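Food Storage and Shelf Life
Handout 3: Water, Air and Light in Dry Foods

Read this before the lab session. Bring it with you, as the table for your results is on the back page.

1. Moisture content and water activity

Moisture content is the share of a food's weight that is water. Water activity is a measure of how much of that water is free to take part in chemical reactions or to support the growth of microbes. It runs from 0 (bone dry) to 1 (pure water). Two foods can have the same moisture content and very different water activities. Sugar and salt both bind water, so jam keeps much longer than fresh fruit even though it is still a wet food.

Most bacteria stop growing below a water activity of 0.90. Most molds stop below 0.70. Under 0.60 there is no microbial growth to speak of, and the shelf life of the food is set by other things: loss of crispness, rancid fat, faded color, stale flavor. Crackers, nuts, seeds and hard candy all belong in this last group.

2. Moisture movement

A dry food left in humid air takes up water until it is in balance with the air. A moist food in dry air loses water. Crackers go soft and bread goes hard in the same kitchen. The same thing happens inside a mixed product. If raisins and bran flakes are sealed in one bag, water moves from the raisins to the flakes until both have the same water activity, and you end up with hard raisins and limp flakes. Makers get around this by coating one part, by adding glycerin to the fruit, or by packing the parts separately.

3. Oxygen and fat

Seeds and nuts are high in unsaturated fat, which reacts with oxygen. The reaction starts slowly and then speeds up, so a bag can taste fine for weeks and go off within days. Heat, light and traces of metal all make it faster. Roasting improves flavor but shortens shelf life, partly by breaking open the cells that keep the oil away from the air. 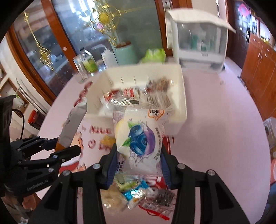
One person in the Umcombe section wrote on the course board that the seeds at home always go stale before the candy does, even when both are kept in the same drawer, and asked whether the candy wrapper is simply better. The wrapper may play a part, but the food matters more. Hard candy has almost no fat to oxidize. Its main problem is water from the air, which makes the surface sticky and can cause the sugar to crystallize. Seeds can be kept perfectly dry and still turn rancid.

4. Packaging films

Plain polyethylene is a good barrier to water vapor and a poor barrier to oxygen. Nylon is the other way around. Many snack bags are made of several layers for this reason, often with a thin metal layer that blocks light as well. A clear window in a bag helps sales and lets light in. You can't judge the barrier of a film by looking at it or by how thick it feels, so work from the supplier's data sheet.

Seals fail more often than films do. Crumbs or oil caught in the seal leave a channel, and a very small channel is enough to undo an expensive film.

5. Lab work

Work at your assigned bench in the Parsa building. Each group gets 10 sample pouches and a relative humidity chamber. Weigh each pouch, record the weight, place it in the chamber, and weigh it again at the next session. Do not open the pouches. Control samples stay in the desiccator.

Written answers are due 21 Sep 2021. Show your units. Read pages 3 to 13 of the lab manual first, and skip the part on canned foods, as we come back to it in November.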